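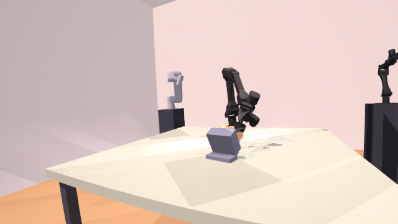

Simulated tabletop cell with three robot arms. The black arm at center is positioned over a lavender-grey block and a small orange object.

The Tremari Bench is a simulated test environment used to compare grippers, robot arms and controllers on short tabletop tasks. It was developed at the Sturnberg Laboratory for Applied Handling under the direction of Despina Makris and is maintained by the laboratory's simulation group. The bench is intended for early comparison work, in which a large number of gripper and controller settings must be tried before any hardware is mounted.

Background

The bench grew out of a study of finger shapes carried out for Gekwood, a maker of handling equipment. The study required each finger design to be tested on the same objects, from the same starting poses and with the same controller. Physical trials had proved slow, and small changes in the placement of the objects made the results hard to compare. Lambros Panagiotou, then a research engineer at the laboratory, prepared a simulated version of the work table so that starting conditions could be stored and repeated exactly. The first version supported a single arm and one type of gripper. Later versions added further arms and a common format for describing grippers.

Layout

The standard cell is a closed room containing a table and 3 robot arms. Arms not taking part in a trial are parked upright on their pedestals and remain in the model, where they are treated as obstacles by the motion planner. Wall, floor and table colors are stored separately from the physical model and may be changed without affecting contact results. They are normally varied only in trials that involve a camera.

Objects are defined by shape, mass and surface friction. Many of the standard tasks pair a block-shaped fixture with a smaller item placed close to it, so that the gripper must approach from above and has limited room to open. Results from these tasks are reported apart from those in which the item stands alone, as the two groups tend to rank gripper designs differently.

Test procedure

A comparison begins with a fixed set of starting poses, known as the draw. Every gripper or controller under test is run against the same draw. A trial is divided into approach, closing, lift and hold, and a failure is recorded against the stage in which it occurs. An item that slips during the hold stage is therefore counted separately from one that was never grasped. Contact between the gripper and the fixture is logged but does not end the trial unless the fixture is moved beyond a set distance.

The Gekwood study used 43 gripper settings, including changes in finger length, pad width and closing force. The final data set held 3,095 trials, of which 993 were run with the fixture close to the item. Shorter fingers performed better in the close arrangement, while wider pads gave a steadier hold on items standing alone. Differences between controllers were smaller than differences between finger shapes in most tasks - a finding that led the laboratory to fix the controller in later gripper comparisons.

Camera views

The bench can record views from any number of virtual cameras. A low view near the table edge is often used to inspect the approach stage, and a view from overhead is used to check the position of objects. Low views have the known weakness that a fixture may hide part of the item or the fingertips, and the operating notes advise against judging contact from a single low camera.

Limitations

Contact between soft finger pads and curved items is modeled in simplified form. The bench does not represent pad wear, dust or cable drag, and it assumes that each arm reaches its commanded position without play in the joints. Makris and Panagiotou have stated that rankings produced on the bench should be confirmed on hardware when two designs score closely. Reviewers at Tsoukalas, an engineering firm that adopted the bench for its own controller trials, also noted that closing force was overstated for very light items. A correction was added in the August release.

Related work

The physical counterpart of the bench is a single-arm cell at the Sturnberg laboratory, used for confirmation trials. Its results are stored in the same format, with an added field for the serial number of the gripper.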